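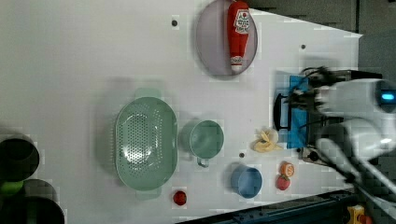
Step 1. Put everything on the table first

Before you sort the play kitchen, take all the pieces out of the box and spread them on a white table, or another surface in one plain colour. On white you see quickly what you have: the colander, the mug, the bowl, the plate, the ketchup bottle, the fruit. The small cherry tomato is the piece I lose most often, so I look for it at this moment and not at the end.

Step 2. Make two groups

Dishes go to one side and food goes to the other side. The ketchup counts as food, also when it was lying on a plate. If your child likes to help, give the food group to the child. It is easier to carry.

Step 3. Wash what can be washed

Fill a basin with 2 litres of warm water and a little washing-up liquid. Leave the plastic dishes in it for 15 minutes, then rinse. A colander with many small holes needs an old toothbrush, from both sides. Please do not put fabric or painted wooden food in the water. Wipe it with a damp cloth only.

Step 4. Dry on a towel

Turn the mugs and bowls upside down. I wait 4 hours, in winter sometimes until the next morning. In our flat the Boramix box has a tight lid, and once I closed it too early and the smell was not nice.

Step 5. Pack from big to small

The colander goes in first, and it becomes a basket for the fruit. A small bowl can hold the cherry tomato. Plates stand along the wall of the box. Long things, such as a bottle, lie on top.

If the lid does not close, take out the colander and turn it the other way round. With my box this is usually enough.

In-ho Wi
January 22, 2019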